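Ticket 939 — Teltberg ward campaign, volunteer sign-up form
Status: closed
Opened: Thursday, 8:10 am

Reported: the Enholm office says people signing up to doorknock in Teltberg get the confirmation email but never show up on the canvass list. Donations through the same page come in normally.

8:55 am — Exported the form data. 735 records on the form side, 30 fewer on the list. All the missing ones chose Derance Road as their polling place. 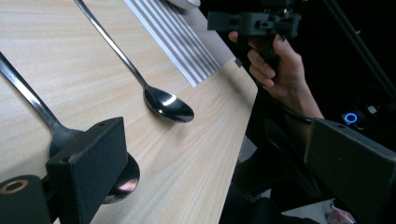

Do the missing people need to fill in the form again?
Their details are all saved on the form side and will be copied across once the list is fixed.

10:20 am — Found it. The polling place was renamed on the list after the boundary change but the form still sends the old name. The import skips any row it can't match, with no error shown.

11:05 am — Changed the name on the form and re-ran the import. All 30 came through. Asked Enholm to check phone numbers before the weekend doorknock.
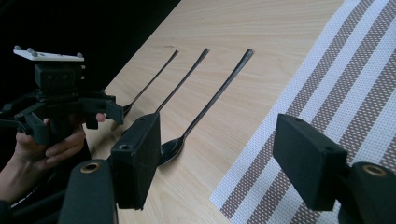
Spoons on a wooden table

1:40 pm — Enholm confirms the list is right. Import now logs skipped rows. Same change still to be made on the Sandhu ward form — see ticket 55.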